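School robotics club sets the table for its spring project

The robotics club at Tanitton Secondary School has spent this term on a task that most people do at home without thinking: tidying up a kitchen. The difference is that the work must be done by a robot arm, and that the pupils must prepare everything the arm needs to know.

The project has the name Grustent, which was chosen by a vote in the club and has no special meaning. It started after the winter holidays and will be shown to parents and younger pupils in May. The club has 12 members, between thirteen and seventeen years old, and they meet every Tuesday after lessons in the former drawing room on the ground floor.

The task is simple to explain. Toy food and kitchen things are placed on a white table, in a different order each time. The arm should pick up one thing, bring it to the right place and go back to its starting position. Fruit and vegetables belong on the plate, and the cup and the colander have their own corner. The pans stay where they are, at least this year.

To teach the arm, the pupils first guide it through each movement themselves. Every attempt is recorded and gets a short note, for example "good", "dropped" or "too slow". By the end of last week the club had saved 1,561 of these attempts. The members work in pairs, one at the controls and one at the computer, and they change places after each set. 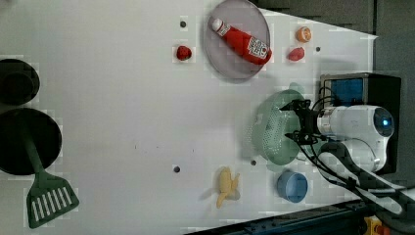 The club's table with toy food and cookware, and the gripper above the green colander.

According to the club, the colander has been the most difficult object since the beginning. When it stands upright, the arm can take it by the rim, and this goes well on most days. When it lies on its side, the rim is at another height and the bowl can roll away when it is touched. The pupils have now decided to record the colander in both positions and to keep the two groups of attempts apart, so that they can compare them later.

The small fruits brought a different kind of problem. The first version of the program was slow to open the gripper, and the strawberry was often carried back across the table after it should have been left on the plate. Two of the older members rewrote this part during the holidays. The strawberry now arrives more often, but the club is still not satisfied with the banana, as the peel gives the gripper several places to hold and not all of them are good ones.

The toy food comes from several homes and from the school's own kindergarten group, which has asked to have it back before the summer. A list on the door shows who has lent what. The white table was made available by Multo, a local workshop for shop furniture, together with two afternoons of help with the mounting. The club pays for cables and other small parts from the money it earned at the winter market, where it sold waffles and repaired bicycle lamps.

Not all the work is done at the table. A smaller group writes the project diary, in which each meeting gets one page. Parents who would like to read it can find a copy in the school library - the pages are in a blue folder next to the magazines. The diary also includes the mistakes, and the club asks readers not to be surprised by the long chapter about the spatula.

In the last weeks before the presentation the pupils want to test the arm with arrangements which it has not met before. For this they will ask pupils from other classes to lay the table as they like, and nobody from the club will be allowed to move anything afterwards. The rules for this test are still being discussed. One open point is how much time the arm should get for each object, and another is if a second try should be permitted.

The presentation will take place in the Echevarría hall, beside the gymnasium, and begins at 5 in the afternoon. Entrance is free. Visitors may choose an object and a starting place for it, and younger children can try the controls with the help of a club member. There will be juice and cake in the corridor, but please do not bring drinks to the table.

Pupils who would like to join the club after the summer can leave their name at the school office or simply come to a meeting. Experience with programming is not necessary. New members usually begin with the recordings, and later they can choose between the program, the mechanical parts and the diary.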